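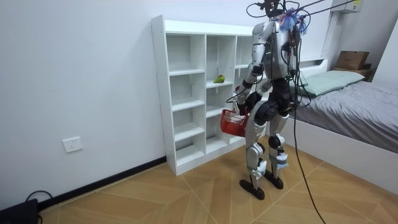 2024-03-29, dye bench

Third go at the madder, and I am a good deal happier than I was on the last two. I soaked the chopped root overnight in rainwater from the butt by the back door (tap water here is so hard that it pushes everything towards brick, lovely in its way but not what Efua wants for the Nekow blankets) and warmed it very slowly this morning, with the lid off so I could keep poking at it like a worried parent.

Weights, so that I don't have to hunt for them again: 426 g of the Ionescu two-ply, washed and dried, and 122 g of root. That is a leaner bath than Štěpánka's old recipe asks for. She has always been generous with her madder and I have always been mean with mine, and we have agreed to go on disagreeing about it until the May batch, when one of us will have to give way.

Alum as usual, in the big enamel pot, skeins left in to cool. I squeezed them out gently and put them into the dye bath while still damp. Kept the heat low the whole way. The thermometer has gone cloudy at the top end but is perfectly readable where I need it, so please don't throw it out, whoever tidies next!

Colour at first lift was a rather timid salmon and my heart sank a bit. Second lift much better – a proper warm red with a little orange in it, like the inside of a ripe apricot near the stone. I turned everything over with the long stick, had a cup of tea, answered two letters and came back to find it deeper again. One skein has a pale band where I tied it too tightly. My own fault, and I say this every time: loose figure-of-eight ties, four to a skein, and never the nylon string.

Afterbath: used the same liquor for the odds and ends from the Flokari order, just to see. A soft peach, quite pretty, a bit uneven on the thicker yarn. Efua thinks it would do nicely for the fringe. I had been going to call it waste, so that was a cheering thing to hear over a sink full of root bits.

Still to do:

- rinse the main lot again once it has rested, and hang it away from the window
- cut a short length from each skein for the sample book, label in pencil
- put half of one sample on the sill under card for the light test
- ring Orberg about alum, we are down to the last tub
- try a pinch of chalk in a small jar bath, with the leftover root dried and used again

Štěpánka, if you read this before I see you, the spare root is in the tin with the dented lid, and I have written the supplier's name inside. Please leave me enough for the jar tests.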